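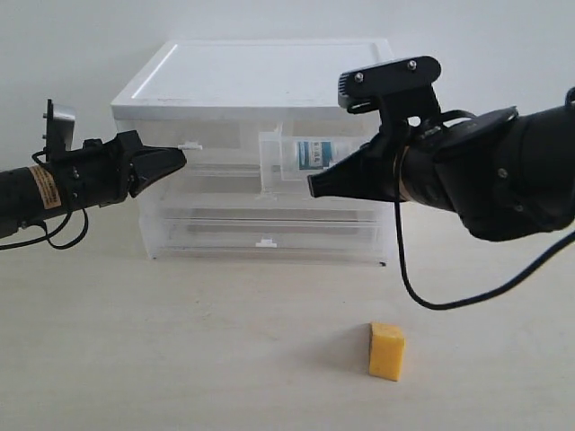

A small clear storage unit with a robot arm on either side.

Pay the small firms first

January 18, 2020

I have a confession to make, and my accountant already knows it: I was paid in June for work I'd finished so long before that I had to look up what the work was. The customer was perfectly nice about it. They were nice the first time I rang, nice the second time, and by the fourth call we were chatting about their holidays. The money still didn't come.

I run a very small translation business. I do brochures, safety sheets, the odd contract, mostly for firms that sell things abroad. My terms are 30 days and it says so on the quote, on the invoice and in the email that goes with the invoice. For years I thought that settled it (I know, I know).

My view, for what it's worth, is that we should stop treating late payment as a bit of bad manners and start treating it as borrowing. If you have my money and you're using it to run your company, you've taken out a loan. You just didn't ask me, and you aren't paying any interest on it.

I said this over lunch to Tarun Garg, who I share an office landing with and who supplies fittings to a couple of larger manufacturers. He laughed so much he had to put his fork down. One of his customers, a firm called Orura, has a standard term of 39 days, and he'd always wondered why such a funny number. Then he found out that their payment run goes out once a month, so anything that misses the run waits for the next one, and the thirty-nine days only start when somebody "accepts" the invoice. Accepting it can take a fortnight. He once had one sent back over a missing postcode!

And what do you do? You fix the postcode. You say thank you. You'd like the next order, please.

You can charge interest, people tell me, and yes, the law does let you. I've done it exactly once. The sum came to less than the cost of a decent pair of shoes, the customer paid it without a murmur, and I never heard from them again. I don't regret it, but I did miss the work that spring, and I'd think hard before doing it to a customer who made up a third of my year. A right that costs you your best account every time you use it isn't much of a right, and I think the people who write the rules know that perfectly well.

The usual answer is that big companies have complicated systems and it all takes time. I've never quite followed this. The same systems manage to pay the rent on the right day, and the tax, and the lease on the cars. Somebody has decided which bills can slide, and ours are the ones that slide. I don't think there's a wicked person behind it, by the way. I think there's a spreadsheet with a column for how many days' cash the company is holding, and everyone gets praised when the number goes up. 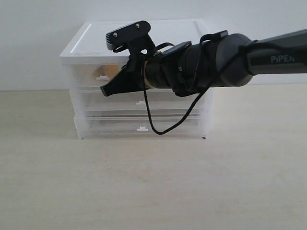
What I'd change

First, I'd make the clock start when the invoice arrives. If there's a mistake on it, say so within a week or accept it as it stands. A missing postcode should never be worth a month of anybody's money.

Then I'd have the interest added by the customer, automatically, in the same payment. Nobody would have to ask for it, so nobody could be marked down as difficult for asking. I care about this one most, and it seems to get the least attention. As things are, the whole job of enforcing the rule lands on the person with the most to lose.

There's an argument against, and I heard the best version of it from Hubert Eberhard, who did the books at Bunberg before he retired and who has forgotten more about cash flow than I'll ever learn. He says tight rules push large buyers towards large suppliers, who can be trusted to send tidy invoices and wait quietly. Bunberg had around 200 small suppliers in his day, and he reckons that any extra fuss per supplier would have had the list cut to a quarter of that by the following year. I take the point. I just think a firm that only buys from me on condition that I lend it money is a firm I ought to be a bit less keen on – easy to say, I realise, when the diary's full.

It can be done differently, too. Ginting, the packaging people out at Judport, pay me within 48 hours of the invoice going in. They aren't rich and they aren't saints (they haggle like anything over the price). When I asked how they managed it, the woman in accounts sounded puzzled and said she paid the bills when they came in. I knocked a little off their next quote and moved their job to the top of the pile, and I'd do it again for anyone who treated me the same way.

Meanwhile I've got an invoice from before Christmas to chase, and I'm told they've just been skiing.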